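March, by Kalliopi Todorova

We use cookies to remember your preferences. Accept | Manage

I don't believe in the one-drink fridge. Solange Ouellet swears by it – clear the top section, keep your tea in there, drink less junk.
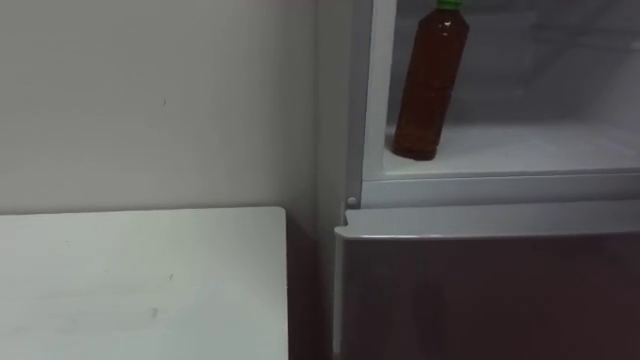
She read it on Tevville, which has 119 fridge tips and maybe 2 I'd try. 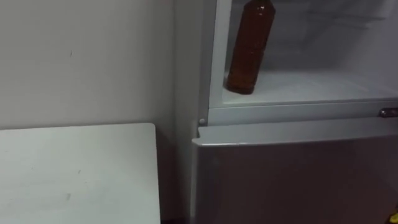 Filed under: Kitchen Doubts

A bare shelf looks great until somebody buys groceries. Where does the mustard go?
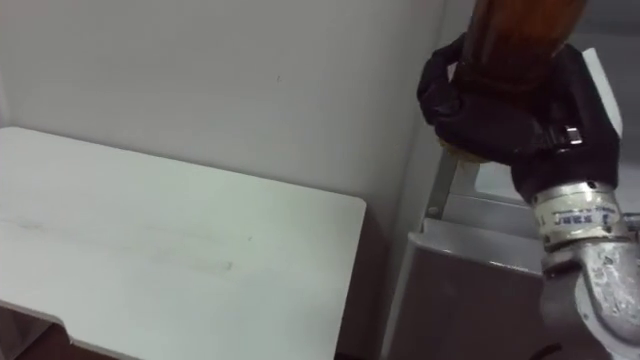 And I'd still wipe down the white table before I fussed over shelves. Those gray smudges bug me more than a full fridge ever did. 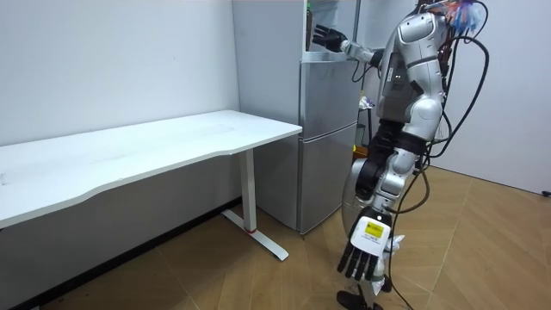

Gray fridge, white desk, top section open.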